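Search this forum
Search
Home | Boards | Workshop Builds | Members | Log in

Lirnthorpe Shared Workshop: crate picker build, April 2019

solderpot
Evening all, long overdue update on the crate picker (we've settled on calling it Bondadum, don't ask). The arm now reaches 600 mm, the new gearbox is in, and I've only sworn at it twice this week! What I'd like is opinions on how it finds the crates. At the moment I'm leaning towards picking them out by colour.

marrowfat
Lovely to see it moving along. I'd steer you off colour though, I really would. I tried it on my Guvport sorter and every bit of sun threw it out. Printed tags, one per crate, and you're done.

solderpot
Tags get scuffed in my experience, and I've 83 crates to label if we do the lot. Bright blue against steel ought to be easy, surely?

kettleson
I'm with marrowfat, sorry. Steel shines, and so does that floor of yours. If you must use colour, hang some blinds first.

solderpot
Fair point about the light, it does pour in past the pillar and the bins furthest down are the ones nearest the windows.

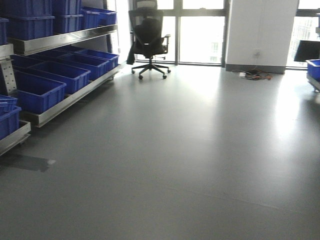 So I'll give in halfway: tags on 3 crates to begin with, colour for the rest, and we'll compare. The Cronin controller can cope with both, I think. I'd like it sorted by June.

marrowfat
Halfway will do me! Put the tags on the short ends, mind, and use matt paper.

kettleson
Still say blinds.

Page 1 of 1 | Back to Workshop Builds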